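Dirkthorpe Household Exchange

Print this page | E-mail this article
Reading time: 4 minutes

The Dirkthorpe Household Exchange is a long-running swap of domestic goods held in the village of Dirkthorpe, and it is fondly regarded by most people who grew up within walking distance of it. Residents bring along the things they no longer want, from teapots and colanders to the odd picture frame, and go home with the things somebody else no longer wants. No money changes hands, although a tin for the hall roof has stood by the door for as long as anyone can remember.

History

The exchange began as a tea-time arrangement between two neighbouring streets, Wasen Row and Stolari Lane, whose families had fallen into the habit of passing pans and bedding back and forth over the garden walls. The first gathering under a roof was held one wet April in the old chapel schoolroom, and the parish newsletter records that 214 articles were laid out on the benches, a good many of them jam jars. In its busiest year the exchange handled 2,593 articles, and the hall had to be kept open until well after supper.

The local historian Tarmo Dzene, whose booklet on the subject runs to four chapters and is still sold at the post office, traces the custom back further, to the hiring fairs at which departing servants left behind whatever they could not carry. Other writers have doubted this, and it must be said that the evidence is thin, but it makes for a lovely chapter all the same.
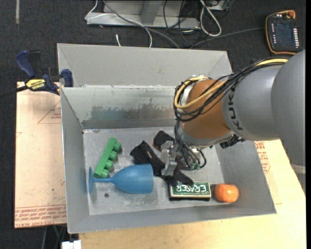 Household objects in a grey metal bin, with a robot arm reaching in.

Customs

Goods are sorted on arrival into "kitchen", "parlour" and "shed", the last of these being a generous word that covers nearly everything else. Each household is given a paper ticket for every article it brings, and tickets may be saved from one gathering to the next (some families have drawers full of them, and have been known to leave them in wills). Chipped china is welcome so long as the chip is pointed out. Knives are kept behind the tea counter and must be asked for.

The oldest custom is the Hashmi round, named after the family who started it, in which anything left unclaimed at the end is offered aloud to the room, one article at a time, until somebody takes pity on it. Children are very fond of this part, and many a Dirkthorpe bedroom has acquired a lamp or a toast rack in this way.

See also: Jumble sale; Barter; Village hall

Page last updated Jun 28, 2023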